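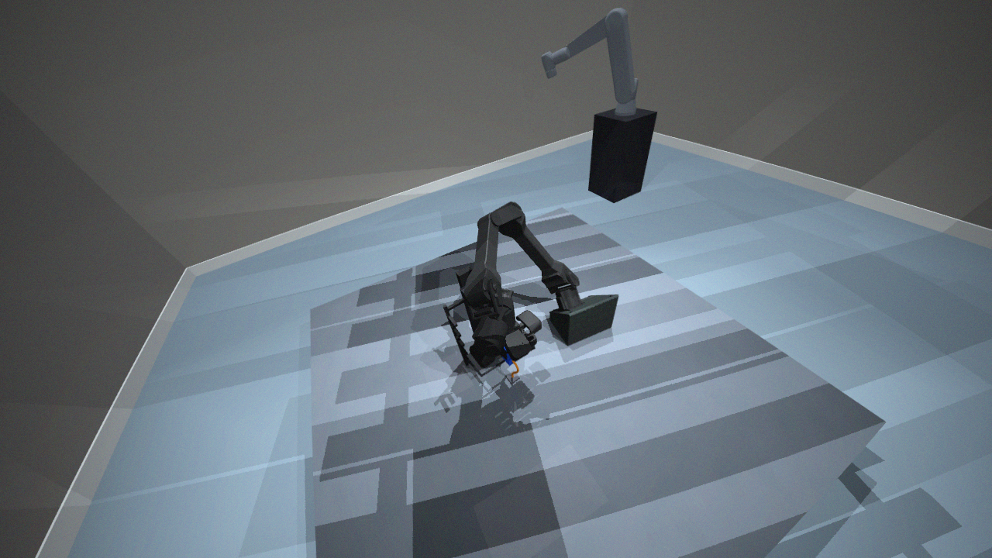
Louro Prize for translated fiction changes its entry rules

18 March 2020

The organisers of the Louro Prize have published revised rules for the next award, which will be presented in October. The prize is given each year to a novel or book of short stories translated into English, and the money is shared equally between author and translator.

Under the new rules a publisher may enter no more than two titles. There was previously no limit, and last year's judges received 302 books, of which a third came from four publishing houses. Titles already shortlisted for another translation prize remain eligible. Self-published translations are admitted for the first time, provided that the translator holds written permission from the author or the author's estate.

The minimum length for a single novel has been removed. Collections must contain at least 30 pages of work not previously printed in English. Books over 600 pages must be supplied in print as well as in electronic form.

Zulmira Rebelo will chair the panel. She is joined by the translator Tatsuya Tsuchiya, the novelist Catalina Saavedra and Aurora Sequeira, who edits the Trenico list of short fiction. The fifth seat, held until last year by Leonilde Seixas, has been left vacant, and the chair will have a casting vote.

Last year's winner, the family saga Sikunden, ran to 659 pages in its English edition and was the longest book to have taken the prize. A paperback is due from Wemico in the autumn.

Entry forms are available from the prize office. The longlist will have twelve titles and the shortlist five.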